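Play Food and Dishes: Frequently Asked Questions

Which pieces belong together?
The Amaral set is sold as play food only. Plates are listed separately under Coma. Either can be ordered without the other.

Is the lemon the same size as a real one?
No. Play fruit in this range is made small so that several pieces fit on one plate. Do not use it as a size reference for pretend recipes.

How do I clean the plastic plates?
Wash by hand in warm water with mild dish soap. Rinse and dry with a soft cloth. Scouring pads dull a glossy surface and the damage can't be polished out.

Can pieces with felt leaves go in water?
No. Wipe the body of a carrot with a damp cloth and keep the felt top dry. If the felt gets wet, press it between paper towels and leave it upright overnight. Do not use a hair dryer.

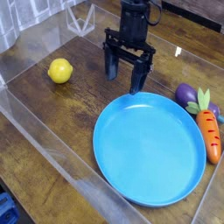

Pieces without felt, such as the lemon, may be rinsed briefly. Dry them before they go back in storage.

Will the colors rub off on a wooden table?
Not in normal use. Worn patches in a table finish can hold moisture, so dry washed plates before setting them down.

What age is the set for?
Age 3 and up. The felt leaves are stitched and are not meant to be pulled.

A leaf tuft has come loose. Can I get a replacement?
Yes. Drevex replaces single pieces for 2 years from purchase. Send the order number and the name of the vegetable. Tufts are not supplied separately; the whole piece is replaced.

Where are returns sent?
To the Clususholm warehouse. Allow three working days for inspection. Plates must be returned clean.

Who answers questions about parts?
Glória Nogueira, parts desk. Messages received before noon are answered the same day. Use the contact form and select "Play food."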